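The Key for Number 8

When Jouko Laaksonen was eighty years old he still walked every evening to the harbour at Dostulel, and every evening he came back with something in his pocket. Sometimes it was a stone. Once it was a letter which had been in the water so long that only the stamp could be read.

Wanting Wan rented the upper room in his house. She had come in April to work at the Ukudon ferry office, where she sold tickets and answered the telephone. She did not know the language well then, and Jouko did not speak much in any language, so they got on well.

"You have left the window open again," he would say.

"The room was hot."

"It is never hot here."

This was the most of their conversation for many weeks.

One evening he came home without his hat and sat down in the kitchen. He put a key on the table. It was a brass one, older than the others in the house, and he said it was for number 8.

"Which number 8?" asked Wanting.

"The boathouse. My brother Du had it. He paid 900 for it and everybody laughed."

She had not known there was a brother. She poured the tea and waited, but he only turned the key over with his finger – first one side, then the other – and later he went to bed.

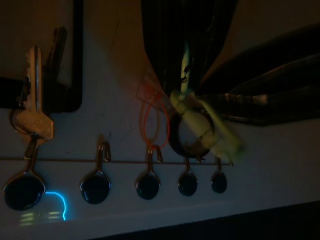 A brass key on its hook.

In the morning he had gone out early. She looked at the key for some time, and then she put on her coat. The path to the boathouses was 197 steps from the last street lamp; Jouko had told her so in her first week, as a thing that every person in Dostulel should know. She counted them to keep herself from turning back.

He was already there, sitting on an upturned bucket before the door of number 8.

"I thought you would bring it," he said.

"Why did you not take it yourself?"

"Then I would have had to open it."

So she opened it. The lock was stiff and she had to use both hands. Inside was a small boat with the name Wosow painted on it in blue letters, and under the seat a tin of nails, a pair of gloves and a cup. The air smelled of tar. Jouko stood in the doorway and looked at the cup.

"He always said that I had taken it," he said. "Thirty years he said it."

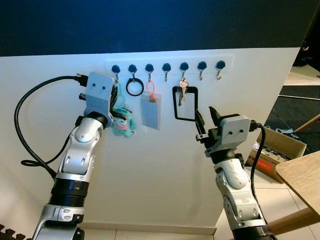 Hooks along the wall, some in use and some free.

They carried the cup home between them, which was foolish, as it was only a cup, but neither wanted to be the one to put it in a bag. Wanting washed it twice. Jouko asked her if she had ever rowed a boat, and she said no, and he said that the Wosow would need new paint before the winter and perhaps one new board.

"And a new lock," said Wanting.

"No," said Jouko. "The lock is good. It only wants oil."

He took his second-best hat from the chair and went out to buy some.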